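Ticket 927: Table cloth will not lie flat, plate "wrong color"
Status: Open, waiting on customer
Product: Bellden table cover, green
Opened by: Hwa-young Han
Handled by: Tuulikki Huttunen 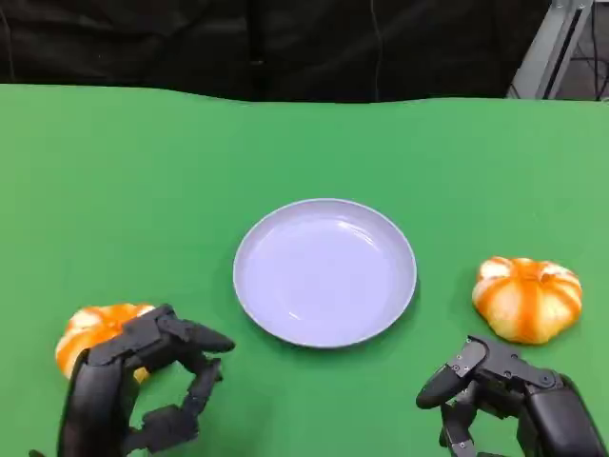 Attachment 1 of 1. Green cover with plate and two striped pumpkins, as set up by customer.

Feb 12, 2020, 9:14 AM, Hwa-young Han
I bought the green cover for our fall table display and I have two complaints. First, it won't go flat at the back. The product page says "settles in 30 minutes." I gave it a full day. The far edge still goes up and down like a little hill. Second, the plate I ordered with it was listed as white. Put it on the green and it looks light purple. I'd like to know which one of these is defective, the cloth or the plate, and please don't tell me to iron it.

10:02 AM, Tuulikki Huttunen
Thanks for the photo. I can see the uneven back edge and some faint wrinkles near it. Closer to the front I don't see much wrong. Is the cover hanging over the back of the table, or does it end on top?

10:20 AM, Hwa-young Han
Hanging over. It's supposed to hang over. That's what a table cover does.

10:41 AM, Tuulikki Huttunen
Understood. Please try this before we talk about a return:
1. Take the plate and both pumpkins off.
2. Pull the cover toward you until the back hem is even.
3. Smooth from the middle out to the back.
4. Leave it overnight with nothing on it.

1:35 PM, Hwa-young Han
Did 1 to 3. Slightly better on one side, same on the other. I doubt overnight will do anything the first day didn't. And what about the plate?

2:10 PM, Tuulikki Huttunen
I agree it reads as a pale lavender white in your picture. I'm not ready to blame the plate, though. A light glossy plate on a strong green can look pinkish or purple, both on camera and to the eye. Could you put it on plain white paper near a window and look again? Also, is there a name stamped on the bottom? We shipped two plates in that size last fall, Tikeo and Benura, and only Tikeo was sold as plain white.

2:28 PM, Hwa-young Han
It says Benura. My order says Tikeo. So much for the green being the problem.

2:50 PM, Tuulikki Huttunen
Then you were sent the wrong plate and I withdraw the lighting theory. Replacement requested, no charge. Keep the Benura or give it away.

Internal note, T.H.
Wrong plate confirmed by customer, stamp only, no photo of the underside. Shelf 117 in the warehouse should be checked for mixed stock. On the cover: I don't trust the "30 minutes" line on the page either. I have asked where that number came from and have no answer yet. Pumpkins are not ours and were not complained about.

3:05 PM, Hwa-young Han
Fine on the plate. I'll leave the cloth overnight, but keep this ticket open.

3:07 PM, Tuulikki Huttunen
Ticket stays open. Please send a new photo of the back edge in the morning.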